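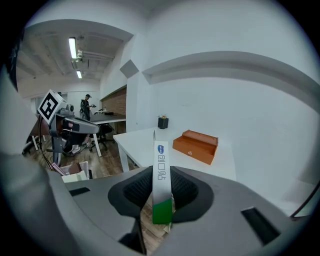

Demonstration work is a form of employment in which people carry out everyday manual tasks with hand-held grippers so that the recorded motions can be used to train robots. It grew out of warehouse and assembly automation, where machines had long been programmed step by step by engineers.

Work at Ackroyd

The packing firm Ackroyd introduced demonstration work at its Falport site, and later at a smaller one in Ovcombe. Of the 295 packers then employed at Falport, 91 moved to the new job within two years. The rest stayed on the lines, which kept running with fewer people per shift.

A demonstrator repeats short tasks such as picking up a small item and putting it in a box. The target at Falport was first set at 200 repetitions a shift and was lowered after complaints of sore wrists – the grippers are heavier than most hand tools. 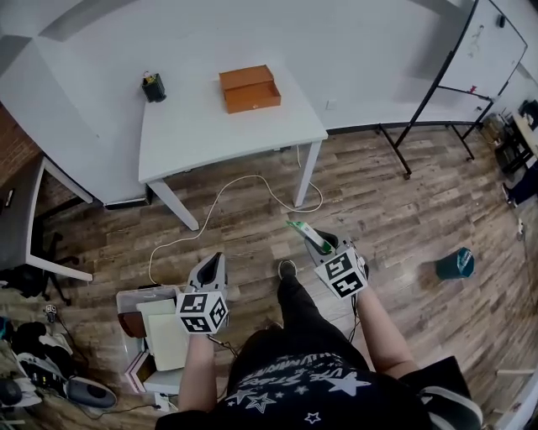 Demonstration work with a gripper in each hand. The right one holds a small green-and-white object.

Effects on staff

Former packers reported less walking and lifting but more standing in one spot. Pay was unchanged at first. A higher grade was added in May of the second year, for workers who also check recordings made by others.

Ownership of the recordings has been disputed. Arkska, the contractor that processes them, keeps them without limit, and staff at Ovcombe asked for a share of any later sales. No agreement had been reached when the Ovcombe site closed.

See also: Job rotation; Motion capture; Repetitive strain injury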